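Tavden Toy Library
Home | Borrow | Hours | FAQ | Contact
Search the catalog... Go

FAQ

How many toys can I take?
Up to 14 per family. Puzzles count as one, whatever the piece count.

How long can I keep them?
18 days. Renew once, online or at the Wieczorek Street desk — not both please, it confuses the system. 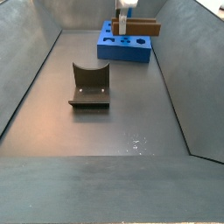 Renewals won't go thru if another family is waiting. You'll get an email.

What if we lose a piece?
Tell us when you return it. Single pieces, no charge. Whole set gone, we ask for replacment cost.

Do you clean things?
Yes, every return. Soap and water, then air dry. Wipe off the worst of it before you bring it back.

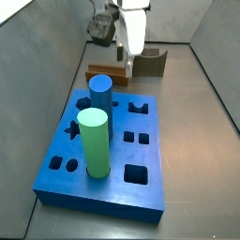
One parent at Prutow wrote in to ask if wipes are OK on foam. Fine, if they're bleach free.

What ages?
Mostly babies to second grade. Check the sticker on the bag.

Is there a fee?
No. Late returns either, but you can't borrow more till they're in. 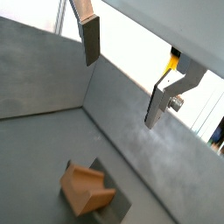
Donations are separate. Small blocks and sorters always welcome, no plush. Next drop-off is in November.

Updated 5/22/22
Contact us | © Tavden Toy Library | Back to top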